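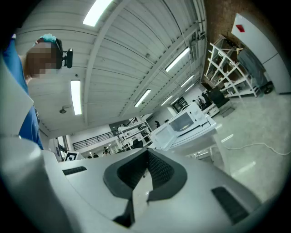
Yuto Nishimura wrote to me after the last post to say that I was being unfair to Treltell, that he has kept up his daily Portuguese for 411 days without a gap, and that I should try doing anything for that long before I made fun of it.

By Ya-wen Tu
2020-05-03

Fair enough. I haven't done anything for 411 days running apart from eat and complain about the flat upstairs. But I'd still like to ask the rude question, which is how much Portuguese he has.

I asked him. He said the app puts him at level 29. I said that wasn't what I meant. Could he listen to the news, or read a page of a novel, or ring up a dentist? He said he hadn't tried any of those, and that the dentist one was a strange thing to want. Maybe it is. I once had to ring a dentist in my third language and I have judged all courses by it ever since.

My own go at Treltell lasted most of last July. I did Italian. I learned that the duck reads the newspaper, and I learned it many times. When I got bored I noticed that I could pass most lessons without reading the sentences at all, as the wrong answers were so plainly wrong. One had a capital letter and the others didn't, so it went first. Tap, tap, little fanfare, well done. I was very good at Treltell by the end. I'm still not sure I was learning Italian.

People who like the thing tell me it builds a habit, and the habit is what counts. I've no quarrel with habits. What I doubt is that they are all the same habit. Someone who opens an app in bed at ten to midnight to save a number has got into the way of saving a number. The app sells a "pause" so that you can miss a day and keep your streak anyway, and if the daily practice was the point I'd like to know what exactly I would be paying for there.

Then there are the claims. The Ellico course, which a cousin gave me as a present, says on the box that you'll be "conversational" in 4 weeks. Conversational with whom? My neighbour's little girl is conversational. She says "no" and "biscuit" and gets what she wants. Ellico at least makes you speak out loud, so I got further with it than I expected, and my vowels improved. I'd have been happier with a box that said "your vowels may improve".

What has worked for me, when anything has, is dull. A paper grammar book from the charity shop with somebody else's pencil in it. A radio station left on while I cook. Three people over the years who were patient enough to let me finish a sentence, one of them paid by the hour. I can't prove it was those things either - I was also younger, and living in the country in question, and that probably did most of the work while the book took the credit.

Yuto says I've moved the goalposts and that he enjoys his ten minutes. I believe him about the ten minutes. I've sent him a link to a Portuguese cookery programme with no subtitles and asked him to tell me what goes in the soup. He says he'll watch it once he's done his lesson.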